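Goltham Building, Floor 2
Walk-through checklist with comments
Inspected by: Si-eun Min
Month: December

Exits and stairs
Exit signs lit: yes, all 12.
Stairwell door closes by itself: yes, with a slam they can hear at Fleletti across the street.
Hallway clear: no. The folded ping-pong table is back. It was also back last time.

Fire extinguishers
Tags current: yes.
Within reach: one is behind the coat rack in Room 166. Move the coat rack. Please do not move the extinguisher to the other side of the coat rack, as was done in response to my last report.

Electrical
Cords in good shape: mostly. The Dixit space heater has tape on its plug and is now unplugged for good.
Power strips: one plugged into another, under the copier. We have talked about this.

Work tables
Edges smooth, legs steady: OK. 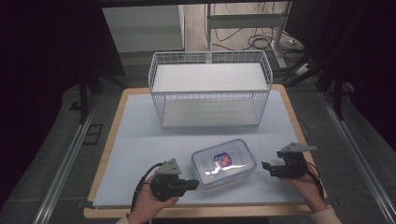 Work table with wire basket and lidded food container.

Food put away at end of day: see kitchen.

Kitchen
Microwave: works. Interior rated "historic."
Fridge: one tub of soup with no name and a lot of character. Toss it.
First aid kit: Plalex, sealed, full except for the bandages.

Lighting
Back hallway: one tube out, one thinking about it. Work order 3370 is still open.

Result: pass, with five fixes. Coat rack first.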